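I spent a morning last month at the Gillies repair and recycling shop in Galtstead, and I came home with a five-page rulebook in my bag and more opinions about robot safety than I ever expected to have.

The rulebook is the news. As of July 6, 2018, everybody who works with the robot arms at Gillies has to follow it, and the folks over at the Lillamside shop have said they'll pick it up too. It covers the benches where arms take parts out of old desktop computers and put parts in. Until now, each bench pretty much ran on whatever the last person told the new person, and you can imagine how that went!

Jean Lamont wrote most of it. She has been at Gillies long enough to remember when everything was done with a screwdriver and a coffee can for the screws, and she told me she started writing things down in the spring after two people on the same shift gave her two different answers about when you're allowed to reach in over the table. "They were both sure," she said. "I didn't love that."

So what's in it? The big one is speed. When a person is inside the taped line, the arm can't move faster than 200 millimeters per second. Outside the line it can go up to 800, and that's the ceiling, even if the job would let it go quicker. I asked Callum Pollock to show me both, and the slow one really is slow – I could have finished a sandwich.

Next comes the stop button. There has to be one in reach from each side of the bench, and it gets pressed for real at the start of every shift. You press it, you watch the arm stop, you sign the sheet. Callum said that part takes him 10 seconds and that he used to skip it when he was running behind. He doesn't now, partly because Jean reads the sheets.

Then there's a whole page on power, and it's the page I'd hand to anybody who works on computers at home, robot or no robot. Unplug the tower before the side comes off. Hold the power button down for a bit afterward. Never open the power supply itself, and if a label on it is torn or missing, the machine goes to a person at the hand bench. The arms don't get to work on that one at all.

The part that got people talking was the rule on parts holders. Every piece that comes out of a case, or is waiting to go in, has to have its own spot in a holder that's fastened down. No setting a drive on the bare table "just for a second." Effie Semple, who runs the evening shift, pushed back on this at first. Her point was that the holders eat up room and the benches weren't built for them, and I think she had a fair complaint. They settled it by letting each bench lay out its own holders as long as the arm can get to every spot without passing over the place where a person stands. She's fine with that, she says, though she'd still like bigger tables (who wouldn't?).

There's a grip rule too, and it surprised me. I figured a harder squeeze would be safer for the part. Nope! The limit for drives is 125 newtons, and anything with bare circuits showing is supposed to be held by its edges, with a much lighter setting that the bench lead picks and writes on the card. If the arm drops something, you don't just turn it up and try again. You stop and log it, and someone looks at the fingers for wear.

Loose cables get a paragraph of their own. Before a run, a person has to move anything that hangs over the spot where the arm is headed, or tie it back. Catherine Dalgleish trains the new hires, and she told me cables are behind more of her stopped runs than everything else put together. She'd like a picture guide to go with the written rules, with the good and bad ways to route them side by side. Jean says it's coming. Catherine says it's been coming since June.

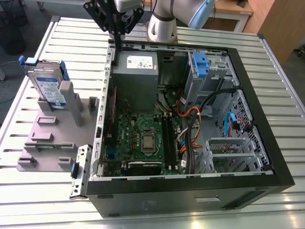

**Filed under: Local Business / Safety at Work**

The drive benches are the first to switch over. A hard drive in its blue caddy waits upright in the gray holder next to the case, and the tower lies on its side with the open side up, which is how the new rules want it. Before this, some benches worked with the tower standing, and Callum says those were the ones where cases used to slide.

I also called Lilian Wanyama at Saltau, the company that keeps the arms running for both shops. She read the draft twice and asked for one change: after any software update, the first run has to be done at the slow speed with an empty gripper, even if nobody is near the bench. She got it, and it's on page four. She told me she'd have liked it on page one, but she'll take it.

As for what happens if somebody breaks a rule, the answer is mostly more training. The first time, you redo the bench walk-through with Catherine. After that you're at the hand bench until Jean signs you back on – and a couple of people told me they like the hand bench better, so I'm not sure how much of a threat that is.

Copies of the rulebook are at the front counter at Gillies and they're free. Jean wants notes on it from anyone who works with this kind of setup, and there's a blank page at the back for exactly that. Tear it out and drop it in the box by the door.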